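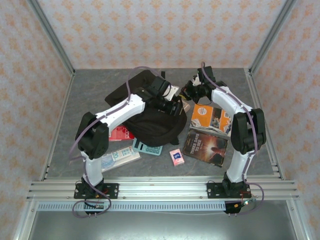 Pockets are where the money goes and where the trouble starts, according to Rimantas Toom, and he'd rather people bought a sack with two handles and got on with it. He said this with his arm inside a holdall up to the shoulder, feeling for a hole.

The hole was in the lining. It is nearly always the lining. Keys do it, mostly, and pens, and those little metal nail files that live at the bottom of everything. You lose a pound coin, then a lipstick, and then one day there's a lump down by the base that rattles and you can't get at it.

I went to Fullcombe to write about bag repair. Two days, one overnight, a notebook that got rained on. I'd expected it to be a dying trade and had half the piece written in my head on the train, which was stupid. Petrenko, the shop behind the covered market, has a waiting list. Twelve weeks at the moment, longer if it's a zip.

A shop the width of a corridor

You go in sideways. Counter on the left, bags on the right, hung from butcher's hooks with brown labels tied on. Surname, fault, phone number. Some of the labels have faded so far that the surname has gone and the bag just waits.

Toom runs the front and does the heavy stitching. Ona Priedītis does linings, zips and what she calls "the swearing jobs", meaning anything with a glued seam. They bought the business together from the old man whose name is still over the door and never changed the sign. Too dear.

Opens at half seven. By eight there's a queue of people on their way to work holding a bag they need back by five, and they mostly don't get it back by five.

What comes in? Rucksacks. So many rucksacks. School ones in September, with straps torn out at the top where they've been swung. Laptop bags with the corner gone. A wedding clutch, sat on. Leather satchels from people who were told leather lasts for ever and so never put anything on it. A cool box, once, and Toom did fix it, but he grumbled about it for most of an afternoon.

And the plain black fabric bag, in every shape going. Priedītis reckons black is the cruellest colour to mend. Blacks don't match. There's a green black and a brown black and a blue black, and under the shop light they all look the same, and then the customer takes it out in the street and there's your patch, shining away. She keeps her threads in a window for that reason and won't pick one after four in winter.

Where they break

Straps first. Not the strap itself so much, which will usually outlive you, but the few centimetres where it goes into the body. All the weight hangs off one line of stitching there, and on a cheap bag it's a single row with no backing behind. Fill it with library books and give it a year.

Then zips. Then the base, from being put down on wet pavements. Buckles a long way after. Snaps hardly ever, though when a snap pulls out it takes a circle of cloth with it and thats a proper job, you have to build the cloth back up before there's anything to fix to.

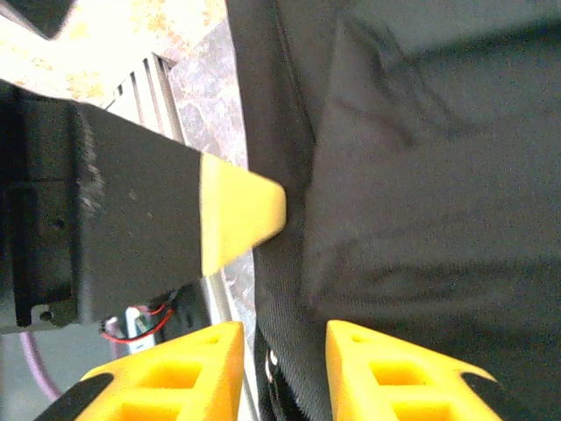 The good years

Everyone in the trade has a bag they go misty about. In Fullcombe it's the Tirnis.

Tirnis made work bags, a few miles out on the ring road, until the factory shut. Postmen had them, and district nurses. The cloth was stiff as a door when new and took a couple of years to give in. Double rows at every join, a bit of leather under each rivet, and a base you could take off and replace with a screwdriver. Toom showed me one that had been on its third base and its fourth owner. Smelled of dog. He wouldn't sell it to me, I did ask.

The one they really want is the Eltatberg, the big Tirnis made for walkers, with the wide shoulder straps. Ugly thing. It turns up at house clearances, and the person clearing the house generally puts it in the skip. Priedītis paid £20 for hers and spent a month of evenings on it. She has since been offered a good deal more and has got quite sharp with the people offering.

Why don't they make them like that now? I asked, like everybody asks. Priedītis sighed. They do, she said, somebody does, and it costs what it costs, and people pick it up in the shop and put it down again. She doesn't blame them. She's done it herself with shoes.

The money bit

A restitched strap at Petrenko is £12. A new lining starts at £70 and goes up from there, and that's where the faces fall, as plenty of the bags coming over the counter cost less than that new. Toom says so straight out. He'll turn a bag over, look at it, tell you it isn't worth it, and then wait. Quite a lot of them say do it anyway.

I watched a man in a good coat pay for a lining in a nylon thing I wouldn't have picked up off the floor. He didn't explain and nobody asked him to. He checked the inside pocket twice, put his glasses case in it, took it out, put it in again. Off he went.

What you can do at home

A fair bit, it seems. Priedītis gave me this over a very strong tea and I've tried to get it down as she said it.

Empty the bag once a week. Properly, upside down, over newspaper. Grit is what cuts the lining.

Wipe zips with a dry toothbrush. Candle wax on the teeth if they drag. No oil, oil goes into the cloth and stays.

Loose thread? Don't pull. Don't burn it either, whatever your uncle did. Snip it close and look for where it came from.

Trim and turn under a fraying strap end before it gets past the stitching. Twenty minutes with a stout needle and a thimble. Use polyester thread, as cotton rots if the bag gets wet alot.

Don't hang a full bag on a door handle overnight. Put it on the floor.

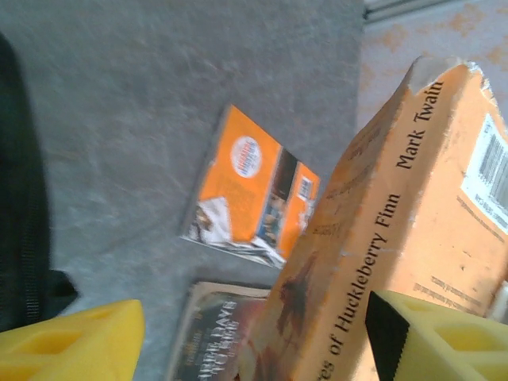

Black webbing strap and its tab end.

I did my own when I got home. A shoulder bag, navy, the left strap hanging on by four stitches. It took me the whole of an evening and a plaster, and the stitching wanders off to one side like it's looking for the bus. I sent a photo. Toom wrote back the next morning to say the thread was too thin and I should do it again in a heavier one, doubled, starting from the inside.

So that's on the kitchen table. The Petrenko waiting list has gone up since I left, I rang to check, and they're not taking zips until the spring.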